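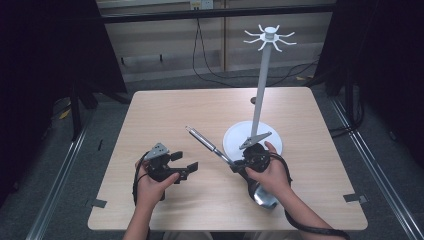
Utensil Stands and Hangers: Photo Gallery

Posted by Bohdana Ivanyshyn, May 5, 2021

I started this page in December, when I was replacing the crock next to my stove and couldn't find pictures of utensil stands in use. The shop listings mostly show them fully loaded from one side. I wanted to see the stand by itself, with the hooks bare, and next to something the size of a real ladle.

The gallery is for freestanding racks only. Wall rails are on the Gornska page, and drawer inserts will get their own page when I have enough to say about them.

White carousel stand, eight hooks

A round flat base, one slender pole and a ring of curved hooks at the top, all in white. The hooks curl up at the ends and point outward in every direction, so you can hang things on any side. All eight are empty in the photo, with a silver-colored ladle or serving spoon held near the stand.

The table under it is a light wood grain. White shows up well enough against it, though I think a darker counter would suit this stand better.

Notes on hanging a ladle

The ladle is the piece I would hang first on any stand of this type. It is usually the longest thing in the set and the heaviest at one end, and it tells you quickly if the pole is tall enough. Hold the ladle up by the hook before you buy, and check that the bowl clears the base.

Look at the end of the handle too. A narrow tip with no hole or loop won't stay on an open hook. My old Horobets ladle has a good wide loop. The slotted spoon from the same set does not, and it lives in the drawer.

Load opposite sides in turn. If you put the ladle on one side, the next heavy piece goes across from it. Small things such as a whisk or a pastry brush can fill the gaps.

Measurements I use

My counter has a little over 30 inches between the stove and the sink, and I give up one corner of it to the stand. I keep 2 hooks free for whatever is in use while I cook. My own set weighs roughly 1125 grams with everything hanging, and I weigh it again when I add a piece.

Cleaning

Wipe the hooks with a damp cloth and dry them. Grease collects on the inside of the curve, where a sponge tends to miss it. The base needs to come up once a week so the counter under it can be wiped. Hang utensils only when they are fully dry, or the drips end up on the base.

Other pages

Gornska wall rails
Etedby crocks and jars
Drornstead pot lid racks

If you have a stand with a different hook shape, send a photo and the height of the pole. I have had three sent in so far and will add them once I have the measurements.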